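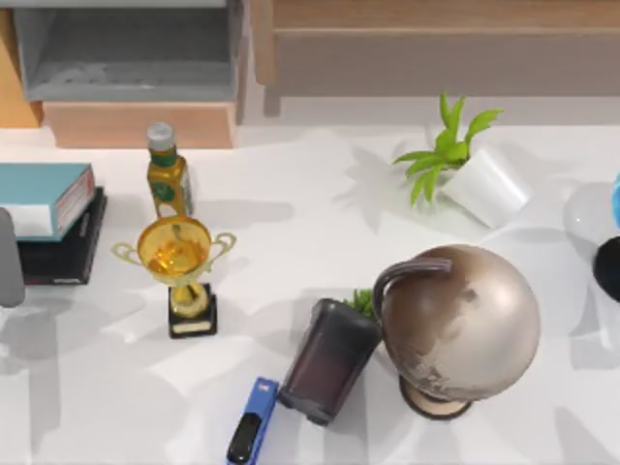
# How a Train Knows When to Stop

A metro train is heavy. On the line between Brarbridge and Mudgway, each train has 716 seats and measures 130 meters from nose to tail. A train like that needs a long distance to stop, so the driver cannot wait to see another train ahead before braking. The railroad uses signals to keep trains apart.

## Blocks

The track is divided into sections called blocks. The rule is simple: only one train may be in a block at a time. The Brarbridge line has 224 blocks.

A small electric current runs through the rails of each block. When a train rolls in, its steel wheels and axles connect one rail to the other. The current takes that shortcut and no longer reaches the detector at the far end of the block. The detector then reports that the block is occupied.

## Signals

Each block has a signal at its entrance.

- **Green:** the next two blocks are clear.
- **Yellow:** the next block is clear, but the one after it is not. Slow down.
- **Red:** the next block is occupied. Stop.

If a wire breaks, the current also fails to reach the detector, and the signal turns red. Engineers call this *fail-safe* — a fault stops the trains until it is repaired.

## Who watches the line?

Anqi Fu works in the control room at Bultgate station. Her screen shows every block as a short line. A gray line means empty and a red line means occupied. She can hold a train at a platform if the one in front is late.

## Words to know

**Axle:** the bar that joins two wheels.
**Block:** a section of track for one train.
**Detector:** a device that checks whether current is flowing.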